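Report of a Visit to the Rotthorpe Small Leather Goods Workshop

Prepared for members of the Grostari Craft and Trade Association
Visit date: 22 Nov 2019

Background to the visit

The Association's program of member visits was extended this year to include firms that finish and pack small personal goods. Members had asked for a closer look at the part of the trade that falls between the tannery and the shop counter: pouches, coin purses, key cases, and the metal fittings sold with them. The Rotthorpe workshop agreed to receive a party for the day and to open its cutting room, stitching room, fittings store, and finishing tables.

The party was met at the side entrance by Vija Rätsep, who manages production at the site. Visitors signed in, left their coats in the front office, and were given a short talk on the layout of the building. The workshop occupies two floors of a former printing works. Leather is received and cut on the ground floor, where the loading door is located. Stitching, fittings, and finishing are upstairs.

Ms. Rätsep explained that Rotthorpe makes goods under its own name and also for two outside customers, Novura and Marchetti. The customers supply their own artwork for embossing and, in the case of Marchetti, their own zipper pulls. Everything else is bought in or made on site. The workshop completed 3,039 pieces in its most recent full month, against a planned figure of 2,000. The difference was due to a single large order of coin purses for the holiday season.

The cutting room

Hides are stored flat on deep shelves along the north wall, away from the windows. Each is examined on a sloping table before cutting, and marks such as scars, insect bites, and stretch lines are circled in silver pencil. The cutter then lays out the patterns so that these areas fall outside the visible panels or are used for inside tabs.

Members were interested to see how little of the hide is wasted in the production of small goods. A piece too narrow for a wallet back may still supply a key tab or the end stop of a zipper. Offcuts are sorted by color into bins and kept for five weeks, after which anything unclaimed is sold by weight to schools and hobby groups.

Cutting is done with steel knives on a press. The operator showed the party a knife for a rounded pouch and one for a square-cornered pouch, and passed around a panel from each. The rounded shape is the harder of the two to sew, as the zipper must be eased around the curve without puckering. Ms. Rätsep noted that the rounded pouch nevertheless outsells the square one in most seasons, and that customers describe it as easier to carry in a pocket.

Embossing

Embossing is carried out before the panels are sewn. A heated metal stamp is pressed into the dampened leather and held for a set time. The workshop offers embossing with foil and embossing without. The second method leaves the design in the same color as the leather around it, and most current orders are of this type.

A discussion followed on the subject of fine lettering. Small letters in a circular design can be difficult to read once pressed into a soft, matte leather, particularly in dark brown. The workshop advises customers to keep lettering large and to let the outline of the emblem carry the design. Not all customers take this advice. Several members who sell embossed goods said that they had met with the same difficulty and asked for a copy of the workshop's artwork guide, which will be circulated.

The stitching room

The stitching room holds the sewing machines and a long bench for hand work. Zippers are first fixed in place with a narrow tape, then sewn in a single pass. The party watched a pouch being turned right side out, which is done slowly and with a smooth bone tool to push out the curves.

Questions were asked about thread. The workshop uses a bonded thread for all zippered goods and a waxed linen thread for hand-finished pieces. A sample board by the door shows both kinds after a period of wear, together with notes on where the thread first began to fray. Members found this board useful, and it may be a practical idea for others to copy.

The fittings store and finishing tables

Split rings, wire loops, snap hooks, and zipper pulls are kept in shallow drawers in the fittings store. Cable keyrings have become a larger part of the stock in the past two years. A length of braided steel cable takes up little room, lies flat against a bunch of keys, and can be passed through a narrow opening that would not admit a rigid ring.

Finishing takes place on plain white tables. The light surface helps the staff to see loose threads, dust, and marks on dark leather, although the tabletops themselves do show wear. Each pouch is laid down and turned by hand, and the zipper is opened and closed along its full length. The pull is then checked for scratches. Brass-colored pulls with engraved text are looked at with particular care – the engraving on these narrow plates is faint, and a scratch across it can be seen at once when the metal catches the light.

A brown zip pouch with a ring-shaped emblem on its upper face was on one of the tables, its brass-colored pull resting on the white surface beside it, with a bunch of keyrings and wire loops near at hand.

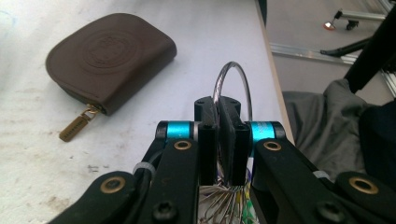
Packing and dispatch

Finished goods are wrapped in unprinted tissue and placed in folded card boxes. Keyrings sold together with a pouch are wrapped separately so that the metal does not press into the leather during transport. Ms. Rätsep stated that this single change had reduced returns more than any other measure taken since the workshop moved to its present building.

Orders for Novura are dispatched in mixed cartons, and orders for Marchetti are packed by color. A written packing sheet goes into every carton and a second copy is kept in the office. The party was shown the sheet then in use, together with an earlier version that had been withdrawn because the space for the color code was too small to write in.

Care of leather goods

Time was set aside after lunch for questions on care and repair. The following guidance was given by the workshop and is repeated for members who advise retail customers.

Dark leather with a matte finish should be wiped with a dry, soft cloth. Wax polish will make the surface shine unevenly and is best avoided. A pouch that has become damp should be emptied, opened fully, and left to dry at room temperature. Zippers that have grown stiff may be treated with a little plain candle wax rubbed along the teeth. Metal pulls need only a dry cloth, and liquid metal cleaner should not be used near the leather.

The workshop accepts its own goods for zipper replacement. Goods made for Novura and Marchetti must be returned through those firms.

Matters for members

The artwork guide will be sent to all members who attended. Those who were unable to attend may request it from the Association office.

Rotthorpe has offered to receive a second party in February, when the cutting room will be working on spring colors. Places will be limited by the size of the stitching room, and members who missed this visit will have priority. Flat, closed shoes should be worn, and visitors are asked to leave large bags in the front office.

The Association thanks Ms. Rätsep and the staff of the Rotthorpe workshop for their time and for their full answers to members' questions. Corrections to this report should be sent in writing to the Association office.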